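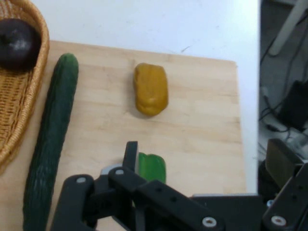
Cucumber and peppers on a cutting board.

Trustard

Trustard are an indie pop and home-recording group, formed as a duo and later a four-piece. Best known for the album Javomlow and for the single "Yook", which got a good deal of college radio play without ever charting. Songs mostly written by singer and guitarist Dong-hyun Jang. Music usually filed under dream pop or bedroom pop, though the early tapes are closer to folk.

History

Early years

Jang started recording alone on a four-track cassette machine, in a rented room over a dry cleaner. Drum machine, nylon-string guitar, a small organ with several dead keys. The first tape had no title and was handed out at shows. Most copies are lost. A second tape, Isis, had a proper sleeve and a run of 83 copies, sold by mail and at one record store. Named after the river, not the goddess, according to the sleeve note.

The band name came from a misread price label. Jang has given other explanations in other interviews, so this one may not be reliable either.

A bass player joined after Isis and the project started playing live as a duo, with the drum machine run off a tape deck at the side of the stage. Early sets were short, often under twenty minutes. Reviews from the period mention long gaps between songs while the tape was being changed over.

Javomlow

The first full-length album. Recorded over one winter, mostly finished by February, with a live drummer for the first time and a second guitarist who also played the keyboard parts. Both stayed on as full members. Basic tracks were done in a church hall with the heating off (the boiler could be heard on the mikes), then vocals at home. Mixing took longer than recording. Two complete mixes were scrapped before the band went back to the rough versions, which are what appear on the record for about half the songs.

Title is a made up word from a line in the closing track. Eleven songs, 38 minutes. The opener runs straight into the second track with no gap, and early digital versions put a click there by mistake - fixed on the reissue. The first vinyl pressing was 824 copies, numbered by hand on the back cover. A later pressing on black vinyl is not numbered and has slightly different lettering on the spine.

"Yook" was the only single. The B-side, an instrumental, was left off the album and is not on any streaming version. The single edit drops the second verse.

After Javomlow

Touring followed, mainly as a support act. The group played up to 3 shows a week for much of that spring, then stopped completely. The second guitarist left and was not replaced for some time. Jang went back to home recording, and a set of these songs came out as an EP under the band name even though no other member plays on it. This is sometimes listed as a solo release.

The four-piece lineup came back for a handful of shows with a new guitarist. New material was played, and at least two of the songs have been recorded, but there has been no second album as of the last update to this page.

Musical style

Soft, layered vocals, usually the same voice doubled or tripled. Guitars tuned low. Tempos slow to medium. Jang rarely uses a chorus in the usual sense, the title line tends to turn up once near the end. Drums on Javomlow are dry and close, very differnt from the reverb on everything else, and several reviewers picked this out as the thing that sets the record apart from similar albums.

Lyrics are mostly about houses, weather and relatives. Some early songs are partly in Korean, with English verses added later for live shows.

Reception

Javomlow was reviewed well in small magazines and blogs. Common complaint was the sequencing, with the three slowest songs placed together on side two. "Yook" was generaly praised, even in the less positive reviews. The EP got little coverage. Isis has been traded in digital copies of varying quality, and a cleaned-up version has been promised more than once.

Discography

Untitled cassette
Isis (cassette)
"Yook" (single)
Javomlow (album)
Untitled EP

See also

Dream pop
Cassette culture
Home recording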